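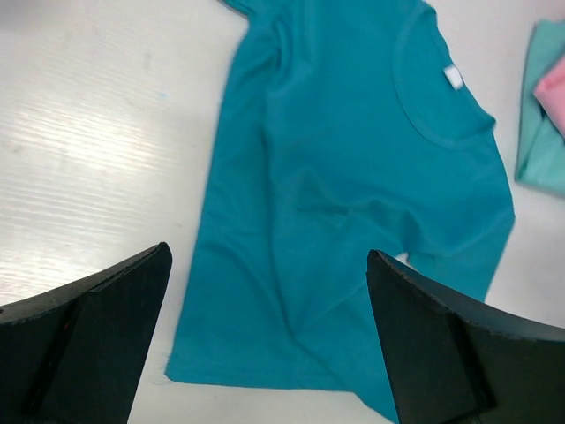 A teal short-sleeved T-shirt laid flat on a white tabletop.

Birwood Community Clothing Exchange: Frequently Asked Questions

Who may use the Exchange?
Any resident of Birwood or Kokine may register. Proof of address is required at the first visit only. Children under 16 must be registered by a parent or guardian.

How many items may I bring?
Members may bring up to 35 items per visit. Larger donations, such as those from an estate or a closed business, should be arranged in advance with Ximena Gallardo, Intake Coordinator.

What condition must clothing be in?
Items must be washed, fully dry and free of holes, stains and strong odors. Missing buttons are accepted if a matching spare is attached.
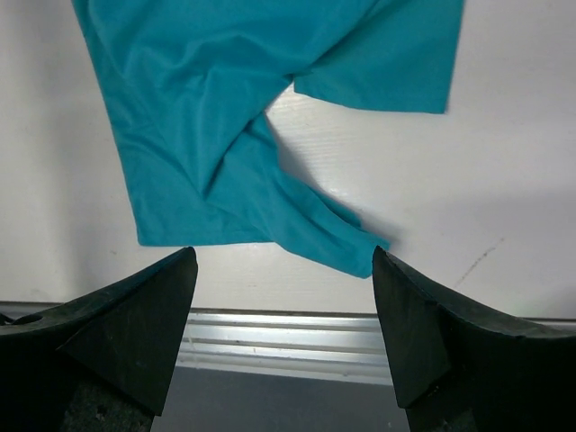
Zippers must close fully. Swimwear and underwear are accepted only in unopened packaging.

How do points work?
Each accepted item earns points according to its type. A shirt earns 4 points and a winter coat earns 61. Points remain valid for one year and may be shared within a household – they may not be sold or exchanged for cash. No account may hold more than 400 points.

What happens to items that are refused?
They are returned to the member at the counter. Items left behind are sent to the textile recycler at the end of the day.

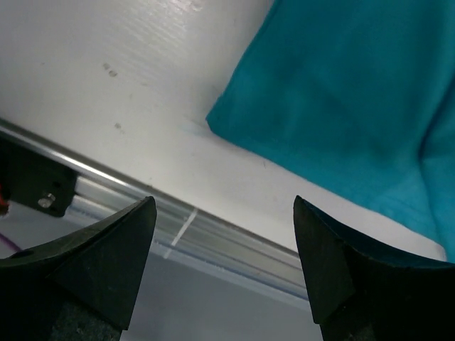

Members who want a receipt for recycled items should ask before leaving the counter.

May I return something I have taken?
Yes, within two weeks, provided the Exchange label is still attached. The full number of points will be restored.

When is the Exchange closed?
The Exchange is closed every Sunday and for all of July.

Whom do I contact about a lost card?
Please write to Abbas Farahani, Member Services, at the Zirwood Street office. The first replacement card is free.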